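Public Finance and Local Economy
Handout 6: Why governments build when the economy is weak
Lecturer: Kinga Jakab
Version 27/05/2025

Please read this handout before the seminar. It covers the second half of chapter 4 and the case of Skostness, which we started last time.

1. The basic idea

When households and firms spend less, the total demand in a region falls. A government can answer by lowering taxes, by paying money to people directly, or by ordering public works. In this lecture we look only at public works: schools, roads, water pipes, small hospitals.

Public works have two effects. The direct effect is the wages and materials paid by the project. The indirect effect comes later, when the workers and the suppliers spend their income in local shops. Students often add the two effects and call the sum "new jobs". Please be careful with this. Some of the workers would have had a job anyway, in another company or another town.

2. The question of timing

A project helps against a recession only if the money is spent during the recession. Konrad Brunner calls this "the calendar problem" in his lecture notes, and I will use the same name. Land must be bought, drawings must be approved, and bids must be compared. For a large bridge these steps can take longer than the recession itself.

For this reason governments prefer projects which are already designed. The disadvantage is that a project can be ready and still be a poor choice. It was maybe left in the drawer for good reasons.

3. The case of Skostness

The regional council approved a package of 208 small projects in December. Most of them were repairs of school buildings. The main contractor, Wulent, hired 169 people in the first period, and the council announced 3000 jobs for the whole package.

How did the council get the bigger number? Dayana Paucar and Jomar Galang went through the method in their seminar paper. They found two weak points:

- One job was counted again each time the same worker moved to a new site.
- The indirect jobs were calculated with a multiplier taken from a much larger region, where less of the spending goes outside.

The second point is important for small places.
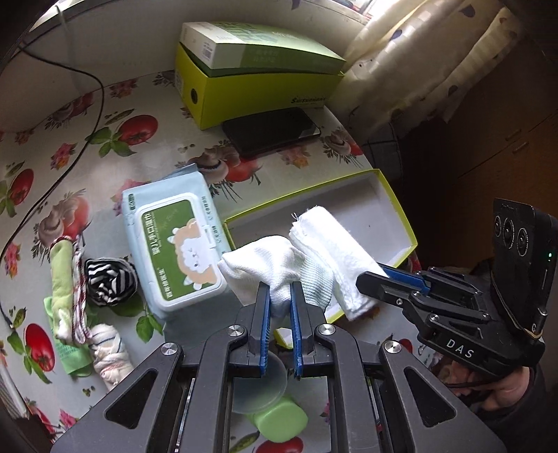
If the cement, the windows and the engineers all come from outside, a big part of the money leaves the region in the first round. We call this leakage. In Skostness the windows came from Rirkard and the heating from Shawky, and both firms have their workshops in other regions.

4. For the seminar

Prepare short written answers to these 2 tasks. Half a page for each is enough.

Explain why a package of many small repairs usually has a shorter delay than one large building. Mention at least one cost of this choice.

Suppose the council must buy windows only from local firms. Describe what happens with leakage, with the price, and with the quality of the bids.

Eliécer Ccori will lead the discussion in my group. Send him your answers the evening before, in one file, with your name on the first page.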